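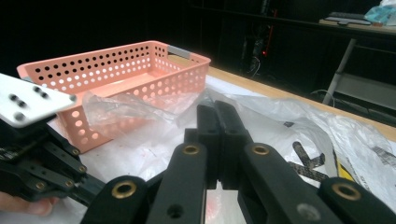 OK so, packing benches. I've been at Verkley for nine years now, the first five of them on a bench, and when people ask me what automation did to our floor they want to hear about the big arms by the dock doors. I always end up talking about bags instead. A crumpled clear bag slumped against a pink basket full of round holes, on top of a plastic sheet that's just as shiny and wrinkled as the bag is. You and I sort that out without thinking. Where does the bag stop and the sheet start? Try writing that down for a machine. (Pause here, let them look at it.)

Quick background, keep this short. We had 21 people on returns when Sovent came in with the first plan. The plan said the robots would take the bags and we would take "exceptions." Well, on returns everything is an exception! Satish Marar stood up in that first meeting and asked if he was an exception. Big laugh. But he meant it, and it took management until January to give him a proper answer.

What changed first was the talking. On the old line you stood across from somebody all shift and you knew about their kids and their knees. Now there's a cell between you and the next person, and Nazma Kumarasinghe told me she went a whole week without a real conversation before lunch. We moved two of the benches back together after that. Cost us a bit of floor space, and I'd do it again tomorrow.

Second thing, the numbers. Our best day by hand was 651 parcels. Best day with the cells is 951 and yes, that's a great number, put it on the wall. But the screen showed it per station, live, and people quit helping each other because helping made your own number drop. Rafferty got the screen switched to a team total — took him a month of emails.

Then pay. Don't skip this even if we're running late. If you're teaching a machine how you do your job, that is skilled work, and it should come with the grade that says so. Ours does now, for almost everybody. Cristóvão Matos is still waiting on his paperwork and he's in the back row, so say hi to Cristóvão.

Ask the room: who here got asked before the equipment was ordered? Wait for hands. At the Abreu site they said they had four up out of the whole shift.

Then questions. Simão has the other mic.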